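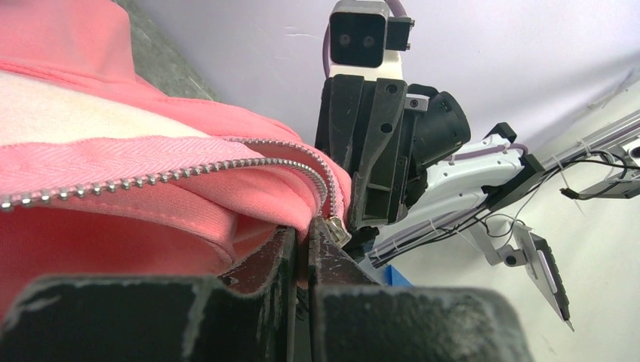
Page last changed: October, 4.15 pm

Hello again from the Rulell street watch newsletter. I promised a bit more on the shed and bike break-ins, so this month's item is longer than usual (sorry, tea recommended!).

We've had two more since the last issue, both on the Huteria side of the footpath, and both with padlocks cut clean through. One household lost a mower and a strimmer, the other a child's bike and a box of fishing gear that I'm told was worth more than the bike. The police have given out a crime reference for each and asked anyone with a doorbell camera to hang on to their recordings, even if you think there's nothing on them but foxes.

I went along to the drop-in at the Wilico hall and came home with a carrier bag full of leaflets. The officer on the desk was very patient with me. Her main advice was to write down serial numbers now, while you still have the thing they're stamped on.

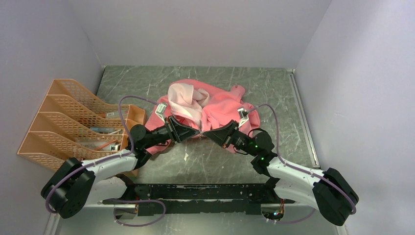
She also said a cheap hasp held on with short screws is no match for a crowbar, whatever you spend on the padlock, so I went straight home to look at mine and yes, short screws. Coach bolts are going in this weekend!

If you were anywhere near Fu Lane on the night of the second one and heard an engine idling, please do ring 101, however small it seems. Bike marking is on again next month in the same hall, and you'll need to bring the bike with you.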